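Home > Reviews > Desks, tables & places to put things

The Leltdale table: a long ramble about a plain piece of furniture

August 19, 2023 | Posted by Yuto Matsuda | 15 comments | 1063 views

We use cookies to remember your settings and to see which pages people read. Carry on browsing if you're happy with that, or change your choices in Cookie Preferences.

I wasn't going to review a table. I do bags, kettles, the odd lamp, and a table is a table, isn't it? But I mentioned the Leltdale in passing when I wrote up that horrible swivel chair, and the messages I've had since have nearly all been about the table and hardly any about the chair, so fine, let's do the table.

Quick background for anyone new. I bought it in March from the Drilimell showroom in Drurby, with my own money, and nobody has given me a discount for saying nice things. It cost just over £200 including delivery. I'd gone in for the Tamura, which is the one everybody recommends and which I'd more or less talked myself into before I got there, and I came out having ordered the Leltdale because I put my hands flat on both of them and liked this one more. Very scientific.

The thing about the Tamura (before someone asks) is that it has a lovely dark top and I know myself. Every crumb, every bit of dust, every ring from a mug. I had a dark coffee table for years and I spent most of that time wiping it with my sleeve. The Leltdale comes in a very pale beige wood-grain finish and that was the deciding factor, more than the legs or the price or anything sensible.

Putting it together

Easy enough, with one moan. The legs go on with bolts and you get a little key for them, and the key is rubbish. It's soft metal and it started to round off before I'd done the second leg. If you own a proper set, use that from the start. The holes lined up first time, though, which I can't say for the last three bits of furniture I've built, and the instructions are drawings only, quite clear ones. Build it upside down on a blanket and get somebody to help you flip it. I did it on my own and took a chunk out of the skirting board.

It wobbled when I stood it up. I got cross, blamed the table, wrote half a snotty email to Drilimell and then discovered that one of the feet screws in and out and I'd got it all the way in. Email deleted. It's been solid since, and I lean on it a lot because I stand up to do most of my sorting and packing.

The top

It's laminate, let's be clear, and the showroom tag doesn't exactly shout about it. If you want solid wood you'll need to spend a great deal more, and look after it as well. For me laminate is a plus. I can put a sweaty glass down and wander off. I've had soy sauce on it, and curry powder, which I was properly frightened of because turmeric will stain anything, and both came off with washing-up liquid and a cloth. I left the curry powder on overnight too, because I'm an animal.

The pattern is nicer than I expected for the money. It's fine and streaky and quite quiet, with bits of cream and tan in it, so it doesn't do that fake-wood thing where there's a big knot and then the same big knot again a foot further along. My sister thought it was real until she knocked on it.

What I will say is that the colour changes with the light more than I'd reckoned on. Under a good overhead lamp it's a warm biscuity beige. In a dim corner it goes a touch grey, and if you've got a shadow falling across it you'll get one part of the table looking like a different batch. It's only the light but it bothered me for the first week. If you're fussy about matching it with shelves or a floor, go and see it in the showroom and then ask them to let you stand by the window with a sample. They let me!

It's smooth, with no texture to the grain at all, and I go back and forth on this. Lovely for wiping, lovely for writing on. Not so lovely for slippery things. Paper slides if there's a breeze, and shiny packets will skate off across it if you give them a nudge.

What I use it for

Those of you who've been here a while will know about the snack parcels. I send boxes of bits and pieces to friends who've moved away, mostly things from the Chinese supermarket, and I do it in big batches, which means everything comes out on the table at once and gets sorted into tubs before it goes anywhere. My old desk was so narrow that half of it ended up on the floor. On this one I can stand a clear tub on the left, have a pile of packets on the right, and still have elbow room in front of me. That was the whole test as far as I was concerned.

A pale top helps more than you'd think here, too. Clear packaging vanishes on a dark surface and so do the little black soy sachets, and on this I can see what I've got. White things are a bit harder. I lost a plastic spoon for most of an afternoon and it was right there.

Corners and edges

The corners are slightly rounded. Only slightly, so don't go imagining a big sweeping curve, but it's enough that I've walked into it seven times (at least!) and had nothing worse than a small bruise. The Tamura's corners are square and quite sharp, and with the amount I blunder about, that would've been a problem.

The cable hole

There's a round hole near the back edge for cables, a bit right of the middle. I've got mixed feelings. It's in a sensible spot if your plug is on that side and mine isn't, so my lamp cable does a silly detour. I'd have liked to be able to choose a side when ordering. Also things go down it. Pens, mostly, and once a very good boiled sweet. You can buy covers for this sort of hole and I keep meaning to. On the plus side, it's big enough to get a chunky plug through, and the one on my old desk definitely wasn't.

A few photos: 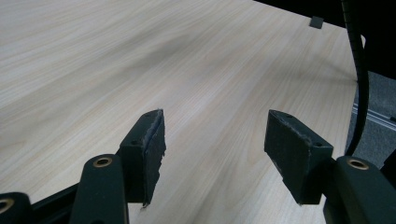 The grain fairly close up, with a bit of shadow over the middle so you get an idea of how the colour shifts.
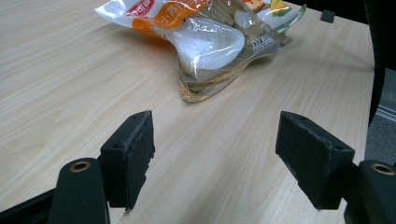
Same pale top, evenly lit, and a nice crinkly packet on it for contrast.

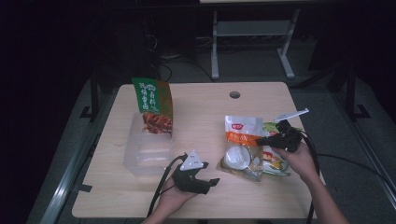

Anyway, niggles. The underside is unfinished and a bit scratchy, so if you're someone who sits with your knees up against things, you'll snag your tights or your good trousers. I stuck a strip of felt along mine and that sorted it. There's no drawer and no way of adding one that I can see, although the lad at Drilimell told me there might be a clip-on tray next year. I wouldn't buy it on the strength of that.

The other niggle is delivery. They give you an all-day slot and mine turned up right at the end of it, after I'd rung twice. The two blokes who brought it were lovely and carried it up the stairs when they didn't have to, so I've got no complaint about them, just about the waiting in. The box is enormous as well. I kept it in the hall for weeks because I couldn't face cutting it up, and the cat was heartbroken when I finally did.

Somebody asked about scratches. I've dragged all sorts over it and I can find one mark on mine, a tiny one where I was daft enough to cut some tape directly on the top with a craft knife – my own fault, and you have to get the light just right to spot it. Use a cutting mat. I know, I know.

Somebody else asked if it would do as a dining table. For two, yes, quite happily, and we've eaten at it plenty. For four you'd be knocking knees and passing the salt over somebody's head. I think the Tamura does come in a longer version if that's what you're after, and they had it in the Drurby showroom when I went, though that was back in spring so ring first.

Would I buy it again? Yes. I'd haggle over the delivery charge this time, and I'd order the cable hole cover on the same day so that I didn't spend months saying I was going to. If you've already got one and you've found a cover that fits, please put the name in the comments, as I've now bought two that are a hair too big.

Next up is the label printer, which I have Opinions about.

Filed under: Tables, Small spaces, Packing and posting

Shared 200 times

Get new reviews by email. No spam, and you can unsubscribe whenever you like.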